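Ticket 282 – Seltum sim cell, tabletop tasks
Subject: "Marker in cup" episodes failing review, start-state rule unclear
Opened by: Vilja Kiiskinen
Assigned: Tapio Jääskeläinen
Priority: medium
Opened: May 30, 2023

Vilja K.
Batch of 750 from the Latuheru config came back from review. 70 rejected, all with the same note, "start state not compliant." No other detail. I read section 2 of the cell rules again and can't tell which line they fail on. Objects spawn fine, no collisions in the log, physics settles before the first command. Need to know if I rerun or if the reviewers are reading an old copy.

Tapio J.
Which copy do you have? The Marklow one says grippers must be "clear of the table" at start. The Geminance one says "clear of all task objects and the space between them." Not the same thing at all. A finger over a tray passes the second and maybe not the first, depends who reads it.

Vilja K.
Geminance copy. Pulled it from the shared folder. Attaching a render from one of the rejected ones, arm over the tray side, cup and marker well away from it. 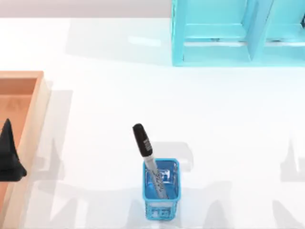 Attachment 1 – rejected episode, finger over tray, cup front and center

Tapio J.
OK so by the Geminance wording I'd pass that. Finger is over the tray, nothing near the cup, lots of open table between cup and shelf. Marker leaning is fine too, the rule only says it has to be in the cup, cap up. Never said upright.

Only thing I'd question is the shadows. Arms themselves are out of view but the shadows come across the lower part of the table. There's a line in the Marklow copy about "no robot shadow on or touching a task object." Did reviewers use that?

Vilja K.
Asked. Yes. They have the Marklow copy. Half of them didnt know there was another one.

Tapio J.
Right. That's the bug then, not your batch. Two rule sets live at once.

Proposed for now:
– Geminance wording is the one in force for start state. Marklow copy gets pulled from the folder today.
– Shadow line stays but as a warning, no auto reject. Reviewer marks it and moves on.
– Reject note must give the rule number. "Not compliant" alone gets bounced back to the reviewer.
– Any change to the rules goes in the header with a version, and the version gets written into the episode log.

Vilja K.
Fine with all of it. On the last one, the logger has no field for rule version. I can stick it in the comment string untill there is one. Ugly but searchable.

Also can we say in writing what "clear" means? A distance. Right now it's by eye and I'll get the same argument next batch.

Tapio J.
Agree, needs a number. Don't want to make one up in a ticket. Will check what the arms hold at home pose and propose somthing for the July revision. Until then by eye, and if in doubt pass it with a warning.

Vilja K.
Sent the 70 back for second review under the Geminance copy. Not rerunning anything. Comment string change is in, old episodes left as they are.

Status: waiting on review
Linked: request for rule version field in logger (open, no owner yet)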